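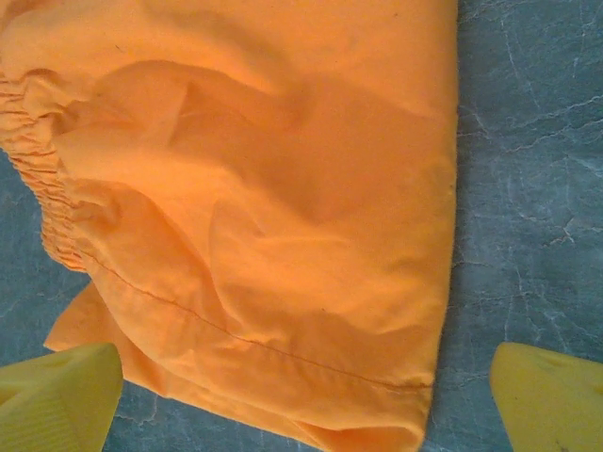

Solomiia Semeniuk learned to sew at 11, on her grandmother's machine, and did not think of it as a job until she was well past 30. She now runs Korker, a children's clothing repair and resale shop in Tistthorpe, with two part-time sewers and a back room full of bins sorted by size.

"Kids' clothes come in with the same problems over and over," she says. "Knees, zippers, waistbands. Mostly waistbands."

The shop opened in June, in a former shoe store. Semeniuk had been doing alterations from home and had run out of space. Her first month was slow. Then a local school asked if she could fix a box of lost-and-found clothes that no one had claimed, and parents started to hear about her.

Korker repaired 1029 pieces in its first year. Semeniuk keeps the count in a paper notebook by the register, along with what was wrong with each one and how long it took. A new elastic in a pair of pull-on shorts takes her 19 minutes if the casing is in good shape. If the elastic was sewn straight onto the cloth, it takes longer, and she will tell the customer so before she starts.

"You have to pick out every row of stitching without tearing the fabric," she says. "Some people hear the price and say no, and that's fine. I'd say no too, for some of them."

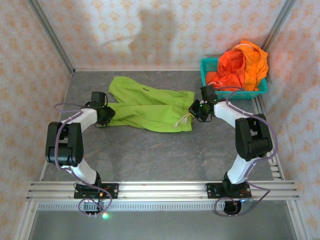 Prices are the part of the business she finds hardest. New pants for a four-year-old can cost less than an hour of anyone's work, and she can't compete with that. What she can do is charge a flat fee for simple jobs and buy outgrown clothes by the bag, fix the ones worth fixing, and sell them again.

Amna Kiani joined in the second year to handle the resale side. She had worked in the warehouse at Nazarenko, a uniform supplier, and she changed how the bins were labeled almost at once.

"The tags are useless," Kiani says. "A size 5 from one maker is a size 4 from another. So we measure the waist and the inseam and go by that."

They buy thread and elastic from Bruvura, by the roll. Semeniuk washes elastic before she uses it, a habit she picked up after an early batch shrank and she had to redo the work for free.

She has been asked to open a second shop and has turned the idea down. She would like a better steam iron, and a sign that can be read from across the street.

"The one we have is brown on brown," she says. "I picked it, so I can't complain."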